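Gathering demonstrations with hand-held grippers

In robot learning, a demonstration is a recorded example of a person doing a task, kept so that a learning system can later be trained to do the same thing. Demonstrations can be gathered in several ways. A person may take hold of a robot's arm and move it through the job, or steer the arm from a distance with a set of controls, or – and this is the method the present article deals with – leave the robot out of it altogether and do the task with a pair of grippers held in the hands. The grippers carry cameras, and what the cameras see, together with the motion of the hands, becomes the example.

The appeal of the hand-held method is easy to understand for anyone who has spent a long afternoon steering a robot arm toward a drawer. Hands are quick, and a person can feel through the grips when a drawer is starting to bind or a block is slipping.

Choosing a task

Most collections begin with small household or workshop jobs that have a clear start and a clear finish. Putting a small object away in a drawer is a great favorite. It sounds like one action, but it is really a string of them: find the right drawer, pull it out far enough, pick up the object, bring it over the opening, let go, and push the drawer shut again.

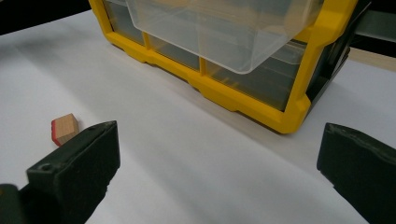 The object is usually something plain, and painted wooden blocks are popular because they are cheap, easy to replace and light enough that a dropped one does no harm. The starting place of the object is changed between one recording and the next. If it always began in the same spot, the system might learn the spot and pay very little attention to the object, and it would then be quite lost the first time somebody set the block down a hand's width to the left.

Two-handed work

Tasks for two hands bring in a question that one-handed tasks do not, namely which hand does what. One hand may open the drawer while the other fetches the object, or a single hand may do nearly everything while its partner steadies the furniture. Gwenllian Bowen, who wrote the collection handbook for the Traltach project, favored letting people settle this for themselves during a practice period and then asking them to keep to their choice for the whole session. Her colleague Habibur Munshi preferred a written order of steps, and the handbook, rather generously, gives both approaches a chapter.

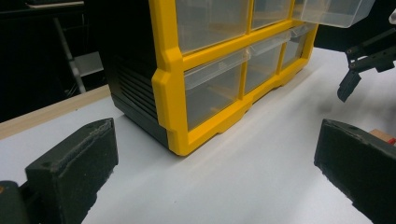 Clear plastic deserves a word of its own. A transparent drawer lets whatever is behind it show through, and its edges may appear only as a pale line or a bit of glare, so it can be hard to tell from a single view how far it has been pulled out. Collectors often include such drawers on purpose, along with solid ones, so that the finished system has met both. Several views of the same moment are a help here. A camera on the gripper sees the drawer up close and loses sight of the table, while one worn on the head keeps the table, the hands and the furniture together.

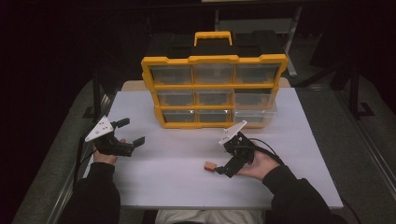 Two hand-held grippers in use at a table with a nine-drawer parts organizer and a small orange block.

Sessions and review

A session at Traltach was planned as 200 recordings, taken in 13 blocks with a rest after each. Tired hands make hurried movements, and hurried movements are faithfully learned along with everything else. Every recording was later watched by a reviewer, who marked it as kept, trimmed or set aside. Prasanna Talukder, who reviewed the early sessions, asked that recordings with a small fumble and a good recovery be kept, and this has become fairly common practice – a system that has only ever seen perfect reaches has little to go on when its own reach goes wrong.

See also: Teleoperation; Imitation learning; Grasp planning; Head-mounted camera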